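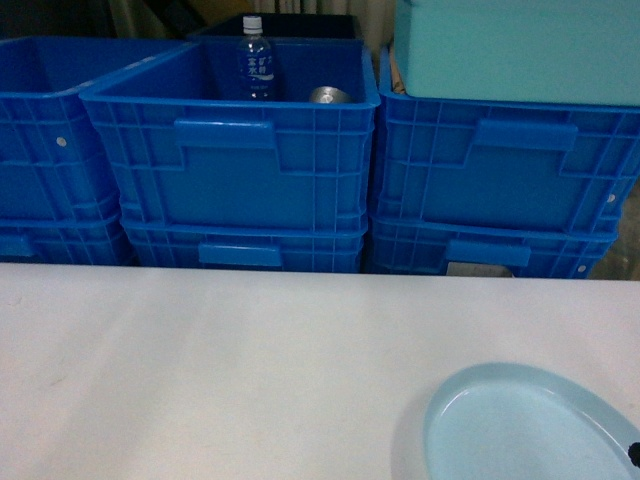 Blue crates stacked behind the table

Crumpets: no holes, gluey middle, what am I doing wrong?

Posted by Lok-yiu Tang

Hi all, long-time reader, first time posting. I've been trying to make crumpets at home since the start of July and I'm on my fourth batch with nothing to show for it except a lot of flat, pale discs that my kids have started calling coasters. They taste fine if you toast them to within an inch of their lives, but there are no holes on top and the middle stays gluey.

My recipe is from my nan's exercise book, which is not big on detail. Plain flour, a sachet of dried yeast, a teaspoon of sugar, salt, and equal parts warm milk and water "to make a batter". Then you leave it for an hour, beat in a bit of bicarb dissolved in water, and cook in greased rings. That's all she wrote! She made them every winter and they were riddled with holes, so I know it can be done.

What I've tried so far: more yeast (tasted like a brewery), self-raising flour (sort of a thick pikelet, the kids liked it but it wasn't a crumpet), and leaving the batter overnight in the fridge. I'm using a non-stick Dekau frypan on the gas, medium heat, and four egg rings filled nearly to the top. I flip them when the tops look set, which takes ages, and by then the bottoms are getting close to black.

I've got people coming for brekkie on Saturday and I stupidly promised crumpets. Is it the batter, the pan or me? And does the brand of bicarb matter? Mine has been in the cupboard since we moved in, so it's not exactly fresh.

Posted by wattle_and_rye
60 people found this helpful

Oh, I feel your pain, I made coasters for an entire winter before I got these right. I reckon you've got three things going on and they're all fixable before the weekend.

First, your batter is probably too thick. You want it a good bit runnier than pikelet batter, more like pouring cream that's been left on the bench. The bubbles have to be able to rise up through it and pop, and if it's thick they just get stuck halfway and you end up with that gluey layer. After you've stirred in the bicarb, do one test crumpet on its own. If no holes come up after a few minutes, loosen the batter with a splash of warm water and go again. If it runs out under the ring it's gone too far, so whisk in a spoonful of flour.

Second, you're overfilling. Egg rings are shallow, but even so I'd only go a bit over halfway. If you can get hold of proper crumpet rings they're taller and much easier (I have the Vesora ones and they've lasted, though you still need to butter them every single time no matter what the box says).

Third, heat. Turn it down! I start the pan on medium so there's a gentle sizzle when the batter goes in, then drop to low straight away and leave them alone for eight to ten minutes. No lid, no poking. The top should go from shiny to dull all by itself, with open holes, and only then do you slip the rings off and flip them for a minute, just to give the top some colour.

And yes, buy new bicarb. Any brand. To check what you've got, put a pinch in a spoonful of vinegar – if it doesn't fizz up like mad, chuck it. Add it right before cooking too, and let the batter sit for only ten or fifteen minutes after that.

For what it's worth, my quantities are 300 g plain flour, 7 g dried yeast, a teaspoon each of sugar and salt, 200 ml milk and 200 ml water, then half a teaspoon of bicarb in 50 ml of warm water, plus extra water as needed. Makes ten or so, depending on your rings.

Posted by Yip

Just buy them mate. The supermarket ones are good and they're cheap as. Put them on a nice plate with heaps of butter and honey and your guests won't care.

Posted by bakes_in_geelong
2 people found this helpful

Agree with most of what wattle_and_rye said, except I use bread flour and I think it does make a difference to the chew. Also beat the batter really hard at the start, before the yeast gets going. I do three minutes with a wooden spoon and swap arms halfway, my mum did five.

I wouldn't use non-stick if you've got anything heavier. My cast iron Wamov holds a low heat beautifully and the bottoms come out even and golden, where my old thin frypan used to scorch them in rings.

One more thing for Saturday: make them the day before. They toast up better once they've cooled completely, and you won't be standing at the stove while everyone else eats. Keep them in a container with a clean tea towel and toast them on high. They freeze well too, with a bit of baking paper between each one.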